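Oct 30, 2026

I have been trying to empty the drawer. Every house I've lived in has had one, and each time I move I tip the contents into a carrier bag, carry the bag to the new place and tip it into whichever kitchen drawer sticks. The current drawer sticks so badly that opening it takes both hands and a knee. Last week I got it open and decided this would be the year.

It was not the year in February either, when I last decided it. That time I got as far as buying a set of small plastic boxes with lids, from Drommont, in order to sort everything by type. The boxes are now in the drawer.

What's in there, for those who like an inventory: keys to doors I no longer have. Allen keys, of which I seem to have been issued one for every year of my adult life. A bag of curtain hooks, although I have blinds. Batteries that may be full or empty, and which I test by putting them in the television remote and being disappointed. The spare feet from a Kevier washing machine that went to the tip two flats ago. A receipt for 270 pounds with the print faded off, so that I know I spent it and will never know on what.

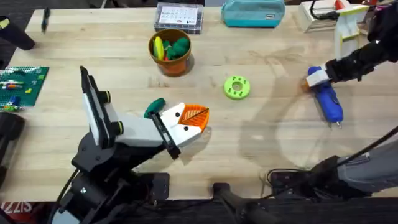
The official advice is that you should take each item in your hand and ask when you last used it. I did try. The trouble is that "never" is a perfectly respectable answer for a fuse. I've never used the fire blanket either, and I'm not about to put that on the kerb in a cardboard box marked FREE.

So I made up my own rules, which took most of an evening and a bottle of something Lucimara Bittencourt had left here after her birthday. Anything I could name, I could keep. Anything I couldn't name had to go. It seemed firm but fair, and it lasted until I found I was prepared to call nearly everything "a bracket". I had a long plastic bracket, a bracket with a spring in it, and a very small bracket which I've since been told is the cap off a tube of sealant.

The second rule was that it had to fit something I still own. This sent me round the flat on my hands and knees, holding things up to the undersides of other things. I recommend it if you've ever wanted to see how little you clean under a bookcase. I matched one screw. It belongs to the back of the Tralau radio, which has worked without it for as long as I've had it, and which has been slightly louder on one side since I put it in.

I should say the drawer isn't even the worst of it. There's also the tin on top of the fridge, where things wait to be let into the drawer, and a bowl by the door, where things wait for the tin. It's like the civil service up there.
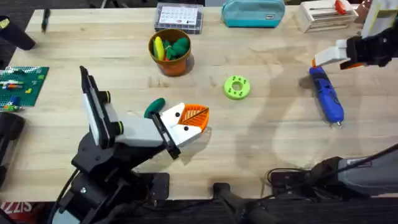 Yetunde Ibrahim left a comment under the last post to say that I was going about it backwards, and that the only thing to do was throw the whole lot away without looking. She had done it in her own kitchen, hadn't missed a thing, and had felt light as air for a fortnight. Then the boiler man came and asked for the little key to bleed the radiators. She has bought a new one, and a hook to hang it on, and she says there are now four other things on the hook.

I've thought about that hook a great deal.

Sang La sent a kinder message, suggesting that I put everything in a box, tape it shut, write the date on it and throw it out unopened in a year. I like this, as it asks nothing of me for a year. But I know exactly what I'd do. I'd get to the date, think "well, I'd better just check", and be back on the kitchen floor holding a curtain hook up to the light.

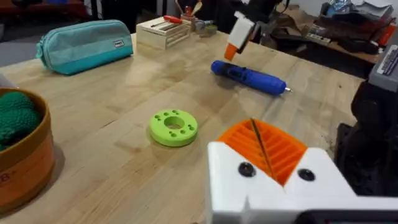 My weakness is for parts that look finished. A snapped hinge I can let go of, and string I can give away, but show me something that somebody has gone to trouble over and I'm lost. A thick lime-green ring, say, with one large hole in the middle and a lot of small ones set round it, lying on a bench as if it had been put down for a minute: I would keep that until I died. I wouldn't need to know what it was for. The small holes would tell me it was meant to be fixed to something, and I'd spend the rest of my life assuming the something was on its way.

My grandmother had the same trouble, only she had a shed. When we cleared it there were jam jars along every wall, each with a label in pencil, and one of the labels said "good ones". We never worked out good what. My aunt took that jar home and I believe she still has it, somewhere above her fridge.

Anyway, the score so far. Gone: the curtain hooks, the washing machine feet, most of the Allen keys and a phone charger that fitted no phone anyone could remember. Staying: the brackets. Under review: the boxes with lids, which I'd quite like to keep, as they're just the right size for brackets.

The drawer still sticks. I took it right out to see why, and there was a wooden spoon wedged behind it, quite a nice one. I've put it in the tin for now.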